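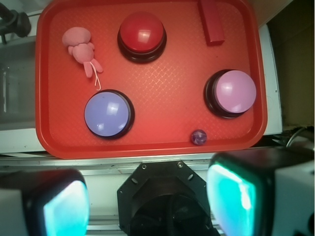 Euan Carnegie

O Dia Aberto de Clatetti é uma demonstração pública de robótica que se realiza cada ano em dezembro, na oficina da associação Wotley, na localidade de Mavby. A entrada é gratuita e o evento dura uma única tarde, das duas até às seis. Na última edição recebeu 400 visitantes, na maior parte famílias e alunos das escolas secundárias.

História

A primeira edição teve lugar numa sala emprestada pela biblioteca de Mavby e mostrava somente um braço, comandado por teclado. Com a mudança para a oficina atual, o programa passou a incluir oito bancadas e uma pequena palestra de abertura. A empresa Mertens, fabricante de peças de alumínio, apoia o evento desde a segunda edição.

Demonstrações

A parte mais procurada é a manipulação de objetos pequenos. Numa das bancadas, o tabuleiro é de plástico vermelho, com rebordo levantado, e leva três botões grandes de base preta, um vermelho, um azul-lavanda e um rosa. Junto deles ficam um boneco de peluche cor-de-rosa, um berlinde de vidro com tons roxos e azuis e um bloco vermelho-escuro. A pinça tem dois dedos de exterior branco, cada um com uma almofada luminosa de cor turquesa na face interior.

Os visitantes escolhem o objeto e o operador transmite o pedido ao robô. Cada sessão admite até 40 pessoas. O berlinde é considerado o objeto mais difícil, por ser redondo e liso, e o peluche é o preferido das crianças menores. Entre uma sessão e outra, a disposição das peças é alterada.

Organização

As inscrições fazem-se à entrada, por ordem de chegada. Os grupos escolares devem avisar a associação com antecedência. A palestra é dada em português, com resumo em inglês distribuído em papel.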